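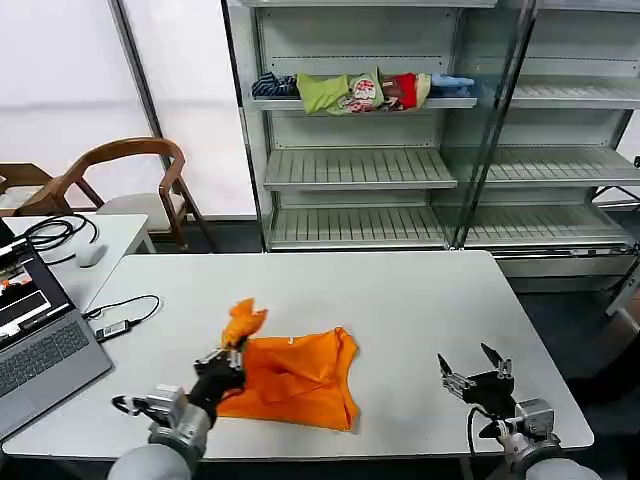
Page last changed: November 21, 2025

Turning down the machine to 20: worth it or daft?

fvahidi
Our electric bill for September made me sit down, so I've moved the whole household to 20 degrees. T-shirts look fine. Tea towels look like they've been to war. Am I saving anything or just making my laundry sad?

Lilla_Heg
Which Lilla, before anyone asks: Hegedűs, not Hegyi. Most of the cost is heating the water, so yes, you're saving. Do tea towels at 60 with the bedding and stop worrying.

hegyi.l
The other Lilla disagrees. I've washed everything at 20 for 7 years and my towels are spotless. Soak them first in a bucket.

Lilla_Heg
A bucket of what?

hegyi.l
Water, mostly.

fatima_og
The thing people get wrong is powder. Half the stuff doesn't dissolve properly in cold water and you get white streaks on anything dark. Liquid at 20, powder at 40 and up. Also read the label inside the shirt, it's there for a reason, scratchy as it is.

ZsE
Streaks are from stuffing the drum, Fatima. I used powder in cold for years on an old Morgan and never had one. My husband loads it like he's packing a parachute and gets streaks every time.

fatima_og
Or your husband owns the only black shirts in the house.

ZsE
He does, as it happens. Doesn't prove anything.

fvahidi
So liquid, bucket, smaller loads, and tea towels at 60. I came here to do less washing.

hegyi.l
You could buy darker tea towels.

fvahidi
Ordered. Brown ones. They're hideous.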